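Questions we get about front loaders, with answers from people who have stopped believing the packaging. Updated in November. If you came for a recommendation on which machine to buy, there isn't one on this page.

## Do I need to leave the door open between loads?

Yes, and this is one of the few bits of laundry advice we'd put money on. A closed door holds damp air in the drum and the gasket. Wide open is best. If you have small kids or a cat, ajar will do, and check the drum before you start anything.

## Are drum cleaning tablets worth it?

Mostly no. A hot empty cycle once a month does the bulk of the work. The tablets smell like something is happening, and we suspect that's a fair share of what you pay for. If your manual says to use a particular cleaner, follow the manual. If it says "we recommend", read that as advertising.

## What about vinegar?

People swear by it. People also ring repair shops about perished rubber. We can't prove the one caused the other, but we don't pour it in ours. Wipe the gasket with a cloth and a little dish soap, get a finger into the fold, and expect to find hair, grit and the odd coin.

## Is the 15-minute cycle any good?

For a shirt you wore to dinner, sure. For work clothes or anything a child has eaten in, no. The quick cycle on most machines is a rinse with ambitions. It's also meant for a small load, a detail that tends to live deep in the manual where you won't trip over it.

## Can I trust the energy label?

Use it to compare one machine with another and leave it at that. The rating comes from a set program under set conditions, and you probably don't run that program. We logged our own use on two machines over the same stretch of months. The Zamard came in at 323 kWh and the Mekis at 347. The salesperson had described the gap as "huge". You can decide how huge 24 kWh is on your own power bill. We weren't moved.

## Do colour catcher sheets work?

They pick up loose dye, as you'll see when one comes out pink. Whether your whites would have been ruined without it is another matter. We'd still keep a new red top away from pale stripes for its first few washes, sheet or no sheet. Cold water helps too.

## How much detergent should I use?

Less than the cap suggests. The lines on the cap are hard to read, and the company that moulded them also sells the detergent. Start at half, and go up if clothes come out smelling stale or feeling greasy. If you can see suds on the glass at the final rinse, you've overdone it.

## Should I buy the scent beads?

Please don't, at least not to fix a smell. Pettigrew sells a tub for the price of a decent lunch and all it did for us was put flowers on top of mildew. Find the mildew. It's usually the gasket, the detergent drawer or the filter.

## Where's the filter, and do I really have to clean it?

On many front loaders it's behind a small cover low on the front. Yes, you have to. Switch off at the wall, put down a tray and an old towel, and open it slowly. More water comes out than you'd think. Every few months is enough for most homes, more often if you have a dog.

## Is it worth paying for a long warranty?

We were quoted $504 to extend cover on a machine we already owned. We declined. The only repair it has needed since was a pump, which cost us $200 fitted. Your luck may be worse than ours, so read the exclusions before you sign. Blocked filters are often one of them.

## Does the type of laundry basket matter?

A bit. The Skevaria catalogue will tell you a basket can "transform your routine", and we have yet to see a routine transformed. What you want is two solid handles and sides low enough to slide up to the machine. Lids trap damp towels, so skip the lid. Set the basket on the floor right in front of the open door and stray socks have less chance of getting away.
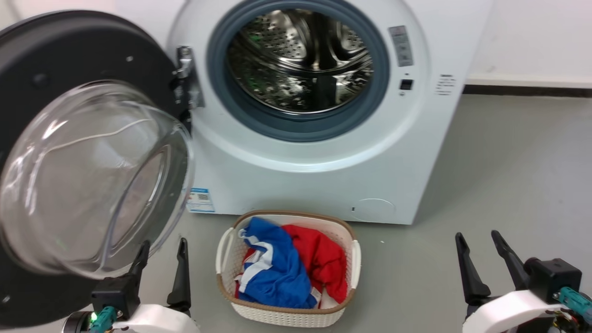
As for fabric liners, they're fine if they come off easily for washing. Plenty of them tie on with little ribbons that come undone by the second wash, and after that the liner lives in a cupboard.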